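Visit to Warnine: comparing wrist cameras and grippers
Sep 25, 2020

Vivek Pathak and I spent a day at Warnine to look at two grippers and three camera positions before we order anything for the Prutum project. The drive was longer than we planned and we missed the safety talk, so they gave it to us again in the hallway.

Warnine does nearly all of its early comparisons in simulation now. The hardware room has one bench with both grippers bolted up, and the rest of the building is desks. We started at the desks. The operator loaded a bedroom with a dresser, a basketball and a bed with small things left out on a maroon bedspread, and went through the candidate camera positions one at a time.
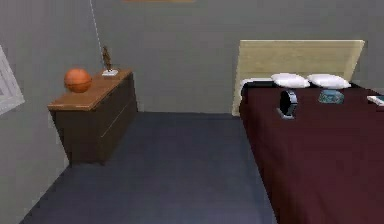 The Wang gripper is the wider of the two. It opens far enough for a ball, which the Wesudard does not, and that alone would settle it for some customers. We don't have to pick up balls. Our parts are small and mostly flat, and the fingers on the Wang are thick at the tips. On the bench it pushed a flat box ahead of itself twice before it got hold of it. The Wesudard has thin tips and took the same box on the first try, but it closes slowly and you can hear it.

Each gripper had been given 300 simulated attempts before we came. They let us read the log but asked us not to publish the success rates, so I am leaving them out. The log for the whole comparison had 2,342 lines and Vivek read more of it than I did.

After lunch we went back to the cameras. I had come in wanting a single wrist camera, mainly for the cabling. Items at the back, close to the wall, are where I had doubts, and we asked for a view of that area with the arm left out of the render. 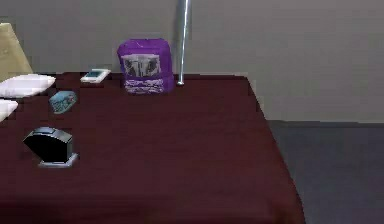 Test view with the purple package and the white device along the back, near the pole.

The metal pole was a useful thing to have in there. It is thin and shiny, and the depth estimate broke up along it in one of the two controller settings we tried. The second setting smoothed it over but also rounded off the edges of the flat items, and we need those edges. Vivek asked if the two could be switched during a run. They can, with a delay of 6 frames.

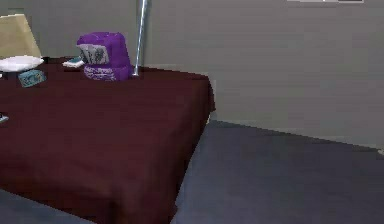
Another view of the same setup, with the lamp at left and open floor at right.

I would now go with two cameras, one on the wrist and one fixed. The fixed one does not need to be expensive.

Things we still need from Warnine:
Finger drawings for the Wesudard, with mounting holes.
A price for the second camera bracket.
The controller manual. We were shown a printed copy, 23 pages, and were told a newer one exists.

Lead time on either gripper puts delivery in March. We will ask for the Wesudard on loan first and run it on our own parts. Parking is behind the building, and you have to sign in at the side door.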